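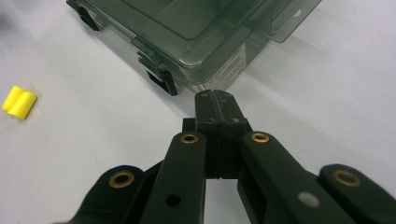
Paying for an essay and paying for proofreading are separate transactions, and the student misconduct policy at Flurcombe treats them as one. Clause 9 prohibits "third-party contribution to assessed text". Read literally, that covers a ghostwriter charging $700 for a finished paper and a retired editor correcting commas.

Regula Reisinger's submission in May proposed a workable test: whether the service altered the argument or only its expression. I would add a disclosure form. A student who used Lanz for copy editing would attach the tracked changes, and the marker could inspect them in 2 minutes. The objection from Svenja Gruber is that expression and argument cannot be cleanly separated in the humanities. That is a fair point – it concerns marginal cases, though, and the present clause fails on the ordinary ones. Of 552 referrals last year, the published summary does not say how many involved editing alone. It should.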